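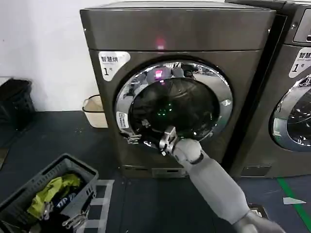

CURKIRLEY, 2021-01-11. Rullton, which runs shared laundry rooms in apartment buildings and student housing, will move all of its sites to a single flat price per drying cycle in March. The change replaces the current system, in which residents pay by the minute and the rate depends on the time of day. Residents will also be able to report a fault by giving the number on the front of the machine. Many dryers already carry one, such as the white label with a large "1" on the dark gray front-loader shown with this release, and the rest will be labeled before the new prices take effect. The number will be enough for the service desk to find the machine, the building and its repair record.

Rullton serves 3,631 apartments and student rooms. Most are in Curkirley, with the remainder in the Bermúdez and Manda districts. The company does not sell machines to the public and does not operate street-front laundromats.

"People told us they could not work out what a load of towels was going to cost them until it was finished," said Said Mahrous, operations manager at Rullton. "They would put in a few coins' worth of time, come back, find the towels damp and pay again. We looked at what a normal load takes from start to finish and set one price for that. If the load needs longer, the machine keeps going and the price stays the same."

Washing prices will not change. Residents who hold a prepaid balance will keep it, and the balance can be used for either washing or drying as before. Paper vouchers issued by building managers will be accepted until they run out, including those printed with the old per-minute rates. A voucher will count as one full drying cycle whatever value is printed on it.

The flat price was tried over the past year in three buildings in the Manda district. During the trial, complaints about drying charges fell to 16, and the company received fewer requests for refunds than in any earlier year at those addresses. Rullton also found that residents were less likely to leave laundry sitting in a machine overnight to wait for the cheaper morning rate, which had been a common subject of notes taped up in the rooms.
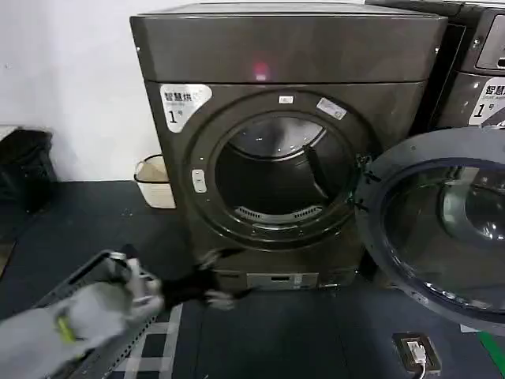

CARE AND MAINTENANCE

Along with the new prices, Rullton will change how often its dryers are cleaned. Each machine will be visited every five weeks. At present the visits are scheduled by building, and some smaller rooms have gone much longer between them.

At each visit a technician will clear the lint grille, check the door seal, vacuum behind the machine and test the exhaust. Longer ducts, mainly those in the older Bermúdez buildings, will be opened and brushed out once a year. Building managers will be told the date in advance and the room will be closed for the morning.

Residents are asked to continue cleaning lint from the dryer after each load. On some models this means wiping a slotted grille at the lower rim of the door opening, and on others it means lifting out a separate screen. A short instruction card for the model in use will be posted in each room.

"Lint is the main reason a dryer gets slow," Mahrous said. "When a load takes twice as long as it should, we usually find the airflow is blocked. Under a flat price that extra time is our cost, so we have every reason to keep the machines clean."

Rullton has hired over a dozen technicians and trainees for the new schedule. Training is being held at the company's workshop in Curkirley, where the trainees also learn to replace belts, rollers and heating elements.

Opening hours for the laundry rooms are set by each building and are not affected. Managers who want to change their hours at the same time as the price switch should write to the service desk before the end of the month so that the door signs can be printed together.

Notices with the new price for each site will go up in the rooms two weeks ahead of the change. Residents with questions about a prepaid balance should speak to their building manager or contact the Rullton service desk.

Media contact: Said Mahrous, Rullton, Curkirley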